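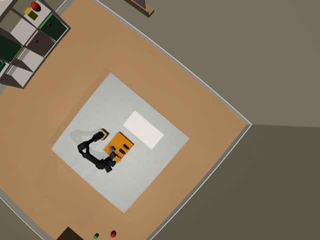 Ça fait six mois que j'utilise la planche à découper Kolesel tous les jours ou presque, et on m'a assez demandé ce que j'en pensais pour que je finisse par m'asseoir et l'écrire. Pour situer : je cuisine pour quatre, beaucoup de légumes, pas mal de poisson, et je suis du genre à laisser traîner la planche dehors en permanence. Donc elle prend cher. Côté couleur, j'ai pris l'orange, un orange franc, bien vif, comme le rectangle posé sur le plan gris clair avec ses trois petites choses sombres dessus, et c'est vraiment ce contraste-là que je cherchais. Sur mon ancienne planche en bambou, les grains de poivre et les clous de girofle disparaissaient dans les veines du bois, j'en retrouvais dans l'évier. Avec l'orange, on les repère tout de suite. Par contre les carottes, alors là, bon courage !

Je l'ai payée 30 euros, grand format, chez Purnarow. Il existe un petit format à 19 euros que j'ai failli prendre et que je vous déconseille sauf si vous ne coupez que des citrons. Un oignon émincé et c'est plein, ça déborde, on pousse les morceaux avec le coude. Ma sœur a le petit, elle s'en sert pour le saucisson et elle en est très contente, voilà, chacun son usage.

Première bonne surprise, le poids. 436 grammes sur ma balance, ça paraît léger dit comme ça, et j'avais peur que la planche se balade sur le plan de travail. Eh bien non, les quatre patins en dessous accrochent bien, même quand je m'énerve sur une courge. Enfin, sur un plan sec. Dès qu'il y a un peu d'eau dessous, elle part en glissade et je suis revenue à la vieille méthode du torchon humide bien essoré. La marque dit que c'est antidérapant « en toutes circonstances », on va dire qu'ils n'ont pas vu ma cuisine.

La matière, c'est un genre de plastique un peu souple, mat, agréable sous la lame. Mes couteaux s'émoussent moins vite qu'avec le verre (j'ai eu une planche en verre pendant deux ans, cadeau de mariage, le bruit me réveille encore la nuit). Elle marque, évidemment. Au bout d'un mois, j'avais déjà un joli réseau de rayures au milieu, et la betterave s'y est installée. J'ai frotté au bicarbonate, j'ai frotté au citron, il reste une ombre rose que je ne vois plus. Si vous êtes maniaque, prenez plutôt du bois et poncez de temps en temps.

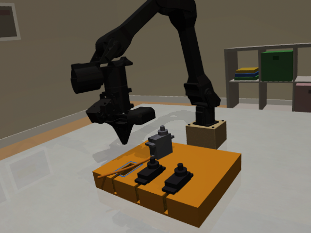

Bras noir sur son socle, la pince au-dessus du plan de travail.

Au lave-vaisselle maintenant, parce que c'est LA question qui revient. Oui, elle y va. En bas, contre la paroi, programme éco, aucun souci. J'ai fait l'erreur de la mettre en intensif après un gigot et elle est sortie légèrement gondolée. J'ai posé deux dictionnaires dessus pendant la nuit et le lendemain matin elle était presque droite. Presque. Si j'appuie sur un coin, j'ai encore un petit tac-tac. Mon ami Arnel Tiongson, qui a la même, ne la lave qu'à la main et la sienne est restée parfaitement plate, donc je pense que le coupable est tout trouvé.

J'en viens à la rigole. Elle fait le tour complet, et pour les tomates c'est parfait, pour un poulet rôti c'est trop juste. Le jus passe par-dessus au niveau des cuisses et file droit vers le bord. Quelques millimètres de profondeur en plus et j'étais comblée ! Il y a aussi une poignée découpée dans un angle, assez large pour passer la main, très pratique pour verser les légumes dans la casserole, à condition de ne pas être gaucher comme mon mari, qui râle à chaque fois et la retourne dans tous les sens.

J'ai essayé en parallèle la Skelteo, que Jomar Fajardo m'a prêtée tout le mois d'avril. Plus lourde, plus belle, avec une rigole digne de ce nom, mais elle garde les odeurs d'une façon terrible. J'ai coupé de l'ail dessus le soir et une pomme le lendemain, le goûter du petit a été mémorable. La Kolesel, elle, ne garde rien après un coup d'éponge, sauf le maquereau, et là je crois qu'aucune planche au monde ne résiste.

Un mot du service client : j'avais perdu un patin (aspirateur, je suppose), j'ai écrit et on m'en a renvoyé une pochette entière sans rien me demander. Le nouveau est un peu plus clair que les autres. On s'en fiche, il est dessous.

Alors, est-ce que je la rachèterais ? Oui, sans trop hésiter, mais en attendant une promo. Je lui mets 15 sur 20. Les points perdus sont pour la rigole, pour le gondolage et pour le crochet de suspension vendu à part, que je trouve quand même un peu gonflé vu le prix. La mienne est coincée debout entre le grille-pain et le mur et elle tombe quand on ferme le tiroir trop fort.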